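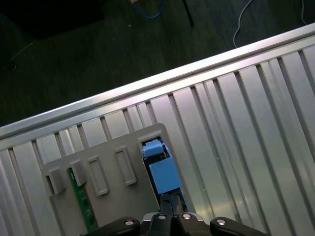 *Figure 1. Gripper fingers at the opening in the gray panel, with the two light blue blocks inside.*

## Unit 6: Can machines do the chores yet?

Short answer for this unit: some of them, in some places, if somebody sets the job up first. The rest of the handout is about what "sets up" means and how much of the work it hides.

Read this before the lab at Mestside. Bring the worksheet from Unit 5, since we will reuse the task breakdown you made for unloading a dishwasher.

### 6.1 What counts as doing a chore

People say a robot "can fold laundry" when they have seen it fold a shirt. For this course, a machine does a chore when all of these hold:

- It starts from the state in which a person would normally find the job.
- It finishes, or stops safely and says that it has not finished.
- It does this many times without a person stepping in.
- The time spent preparing and cleaning up after it is counted.

The last point is the one most often left out. If a person spends ten minutes laying out towels so that a machine can fold them in twelve, the machine has saved very little.

Write down the starting state whenever you describe a task. "Put the cups away" could mean cups lined up on a counter or cups upside down in a rack behind a salad bowl. Those are two different problems.

### 6.2 Shop floor against kitchen

Factories have used robot arms for decades, mostly for welding, painting, and moving parts between known positions. The work is repeated, the parts are alike, and the area can be fenced off. A kitchen offers none of that.

Small assembly sits between the two. The parts are known, but they are close together, and a push in the wrong direction can jam or break something. Look again at Figure 1. The blue blocks sit in a narrow opening with green circuitry near them. A person would reach in with two fingers and feel for the right grip without thinking much about it. For a machine, that same reach breaks down into:

1. Find the panel, including its angle.
2. Find the blue block to be handled and tell it apart from the other one.
3. Bring the fingers in without hitting the border of the opening.
4. Close on the part with enough force to hold it and no more.
5. Move it along a path that clears the sides.
6. Check that the part is still in the grip.

Most failures students report come from steps 1 and 3. An error of a few millimeters does no harm when you pick up a sponge. At a slot it decides the whole attempt.

Note that the panel in the figure lies at a slant on the ribbed metal. A program that only replays stored positions needs the panel in the same place every time. One that works from camera input can allow for some change, within limits you will have to measure.

### 6.3 Holding is not placing 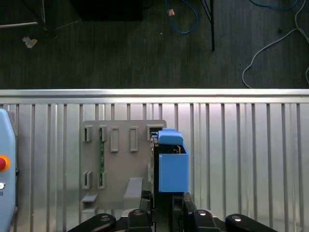 *Figure 2. Blue part held upright at the right edge of the gray plate, near the dark slot.*

Picking up gets most of the attention because it looks like success. Placing is usually harder. With the part in the fingers, three things can be wrong at once: where the gripper is, where the plate is, and how the part sits in the grip. The errors add up.

Consider what a wrist camera gives you in a position like the one in Figure 2. The fingers flank the part, so some of its surface is hidden just when you want to see it. Contact between the part and the plate is hard to judge by eye. People rely on touch for this, and a machine without a force reading has to guess from position alone.

The household version is putting a lid on a food container. Nearly everyone does it by feel, pressing one corner and then working along the edge.

### 6.4 Reading a success rate

The Prirnerton handout gives results for two tasks done with the same arm. We will use these in class.

| Task | Attempts | Finished without help |
|---|---|---|
| Move part from tray to bin | 80 | 70 |
| Seat part in slot | 80 | 39 |

Moving comes out at 87.5 percent and seating at just under 49 percent. Before you quote either number, find out who reset the parts between attempts and whether a dropped part was counted as a failure or as a restart. In the seating task, 26 of the failed attempts had a good grip at the start. Better grasping would not have fixed those.

Also think about what the rate means to the person who has to live with it. A sorting machine that misses one part in eight may be fine if the misses fall into a tray for checking. A machine that drops one plate in eight will be out of the kitchen by the weekend.

### 6.5 Where things stand

Reasonable to expect now:

- Vacuuming and mopping open floors, with the cables picked up first
- Mowing a marked lawn
- Moving known parts between known positions, all shift
- Picking many kinds of boxed goods from a bin, with a person on call

Shown in demonstrations, but check the conditions:

- Folding towels and shirts
- Loading a dishwasher
- Inserting parts by camera when their position varies

Still mostly done by people:

- Making a bed with someone's things on it
- Cleaning a bathroom properly
- Wiring, and other work with soft or tangled parts
- Noticing that a job needs doing at all

The lists will age. Date your own copy - the middle one changes fastest.

### 6.6 For the lab

Work in pairs. Choose one chore from home and one small assembly task from the Foresville set. For each, write the starting state, the steps, and the step you expect to fail first. Then do the task yourself wearing thick gloves, with one eye closed, using only thumb and forefinger. Mark the steps where you wanted to use touch or your other hand.

Hand in one page per pair. Sketches are fine. Leave the Ferreira reading until after the lab, as it gives away part of the second task.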